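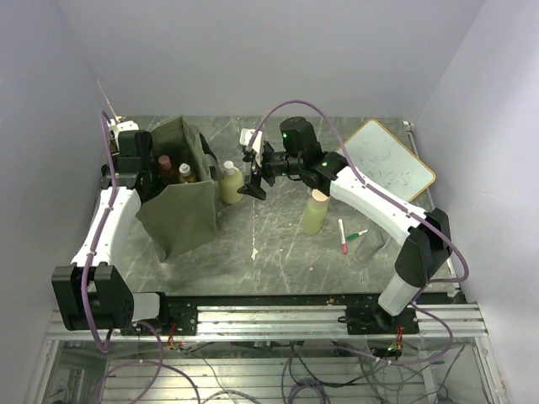 1. What I was asked to do

My part of the project was the shopping list. The others got to make the arms move and I got the spreadsheet, and I'll admit I sulked for a bit before I found out how much there was to sort out! The question was what our group should ask the department for so the two-arm table can carry on into next year, and what we could put off. The task itself is packing: bottles and a fabric bag, with the arms on their rail at the front and everything else on the tabletop. Prices are as I had them on 12/11/2018 and include VAT.

2. What I started with

The Clandwood lab already owns both arms, the rail and the enclosure, so none of that comes out of our money. We were given £200 for everything else. I thought that was loads. Then I made a first list with all the things people wanted (spare gripper fingers, a second set of cables, better lighting, a foot switch, more bottles, a nicer bag) and it went sailing past the limit before I'd even got to postage.

So I sorted the list again by what would stop us working if it broke. It's a very different list. Lighting dropped right down. Cables shot to the top — each arm has a purple one that runs along the outside and loops off round the base, and anything that moves that much goes on my worry list. Gripper fingers came next. The bag and bottles were last on money, but I've still given them their own line for reasons I'll get to.

3. The quotes

I asked three suppliers. Jandum do a full spares kit with fingers, screws and one cable for £88. Lunde sell the same sort of parts separately, and if you only want fingers they win easily, but once I'd added a cable and delivery they came out dearer than the kit. Itlow were friendly on the phone and never sent a written quote, so I've left them out of the table in the appendix. If they answer before March I'll add them.

Delivery times mattered more than I expected. Jandum said 8 working days. Lunde wouldn't commit, and a late part is no use to us when the lab bookings are fixed at the start of term.

I've gone for one Jandum kit now and a second one pencilled in. Two kits come to £176, leaving £24 for everything else, and that felt too tight to spend in one go. With one kit we've still got £112 in hand.

4. The cheap stuff

I nearly left this section out and I'm glad I didn't. Bottles, caps, markers, a little whiteboard, the olive-green bag — it all looks like things off somebody's desk, and most of it costs next to nothing. But if a bottle gets squashed and we can't buy the same one again, our results before and after don't really compare. Same with the bag, only worse, as fabric gets softer the more you handle it.

My suggestion is that we buy duplicates of every bottle on the same day, from the same shop, and put them in a labelled box. Different shapes and caps are worth having, so I wouldn't save money by getting a multipack of one kind. I'd also buy a second bag and keep it folded away. I've set aside £30 for the lot.
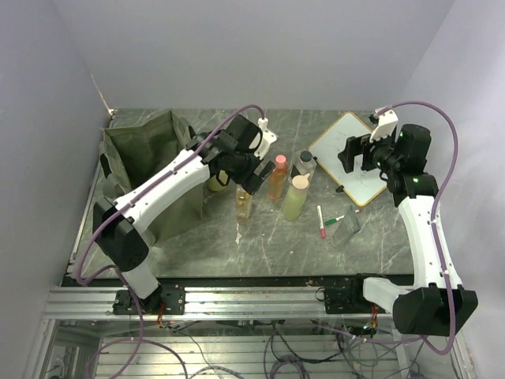
Our supervisor's comment on the draft was that I had planned for things breaking and forgotten about things running out, and could I please add cable ties, tape and bench wipes before anyone signed it off. Fair enough! They're in now, under consumables, at £14. The same comment asked why there was no line for the wiring at the bases, where the red and orange bundles hang down below the rail. I've added £10 for sleeving and clips.

5. Where that leaves us

Kit £88, duplicates £30, consumables £14, sleeving and clips £10. That makes £142, with £58 unspent. It won't stretch to the second kit, so I'd like to carry the £58 over and ask for the missing £30 in March. If carrying over isn't allowed, I'd spend it on spare cables from Lunde and live without the extra fingers.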